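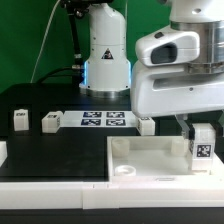 Farah Ginting would keep the late bus exactly as it is, she told neighbors over coffee on 27th December, except that she would like it to wait two more minutes at the top of Mill Street so that people with bad knees have a chance.

She was one of the many Altcombe residents who turned out in the cold to talk about the evening route to Warnthorpe, which has been running on a trial basis since the fall and was due to stop after the holidays. The good news, and it was greeted with a good deal of clapping and at least one happy shout from the back row, is that the bus will carry on through the end of January while the town works out how to pay for it for the rest of the year.

Slamet Wibisono, who drives the route most nights, said he had come straight from his shift and hadn't had his supper yet, but he wanted to hear what people thought. He has got to know a lot of his riders by now (the nurses coming off the late shift, the students from the evening classes, the couple who go over to Warnthorpe every Thursday for the dancing) and he said it would be a sad thing to drive past those stops with no reason to pull in.
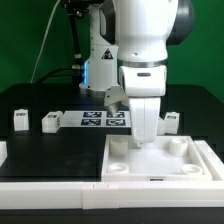
Altcombe Town News | Community Desk

The petition to save the route gathered 542 signatures, many of them collected outside the Setiawan bakery by Anjani Hartono, who stood there with a clipboard on some truly miserable mornings and says she was kept going by free cinnamon rolls. She had hoped for 180 names when she started, so you can imagine how pleased she was!

Not everyone was ready to celebrate just yet. Zulkifli Sutanto reminded the room that a month goes by quickly, and that families who have arranged their working hours with the bus in mind need to know where they stand well before it runs out. He asked for a firm answer by the middle of January, and several people around him nodded along.

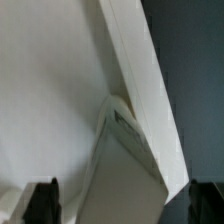 There was also a long and very friendly discussion about the shelter on Orchard Road, where the roof has leaked for as long as most of us can remember. Eetu Lappalainen has offered to fix it himself if the town will buy the lumber, and was told he would get a call after the New Year.

For now the last bus leaves the Altcombe library at 10:40 p.m., Monday through Saturday, and route 24 will keep its usual stops. Printed timetables are at the library front desk, and there is a large-print version if you ask for it.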